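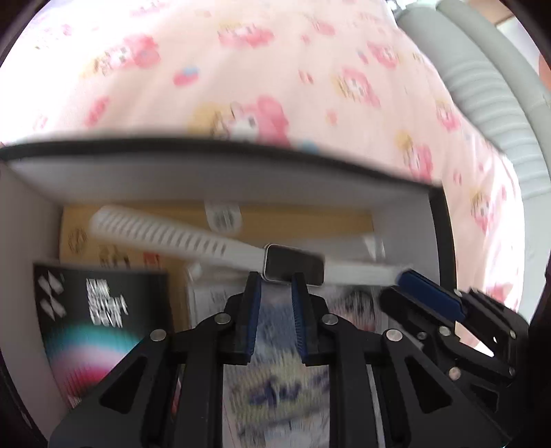 *Fig. 1 — Two hand-held grippers and a smartwatch with a white strap, above the box.*

## Session 4: Picking up soft and hard parts together

Notes for the evening course at Coltunlow shared workshop. Please bring your own gripper, your screwdriver and the parts bag from session 3. We start at 6:30.

### 4.1 What we have built until now

Each of you has now one hand-held gripper of the Grukwood pattern: two jaws, a linkage with metal pins, and ridged pads on the inner faces. The trigger pulls both jaws at the same time. If one jaw arrives before the other, your linkage is not symmetrical, and you must go back to section 3.2 before you continue.

### 4.2 Why a watch is a difficult object

A watch is one stiff body with two flexible ends. When you hold it by the end of the strap, the case hangs and turns. When you hold it by the case, the glass is smooth and the pad can slide. In Fig. 1 the right-hand gripper is at the end of the shorter strap part, and the jaws of the central one stand in front of the watch. The longer strap part is blurred, so do not try to measure its angle from the picture.

Look also at what lies in the box. Clear plastic gives bright reflections, and later, when we use the recordings to train the arm, such reflections can be confused with an edge. Do not clean up your box too much — the arm must learn with real things in it.

### 4.3 Pad pressure

Ikechukwu Onuoha tested the blue pads on his bench at home. With the soft spring, the strap slipped in 20 of 60 lifts. With the hard spring it slipped less, but the jaws left a mark on the silicone. We will use the soft spring and close the trigger slowly.

### 4.4 Exercise (in pairs)

1. Put a watch, or a belt of similar length, across the box.
2. Person A takes one end. Person B keeps the jaws open near the case and waits.
3. Person B closes the jaws. Only then person A opens.
4. Lower the object into the box without letting it fall.
5. Write down every slip in the Celimard sheet, also the small ones.

The group has nearly 1176 recorded lifts in the shared folder. Lifts with two grippers are only 71 of them, therefore please do this exercise more than one time.

### 4.5 For next session

Read the Nnaji notes on linkages, pages on pin wear only. Check that no pin in your gripper can be turned by finger — if it turns, bring it and we will press it again.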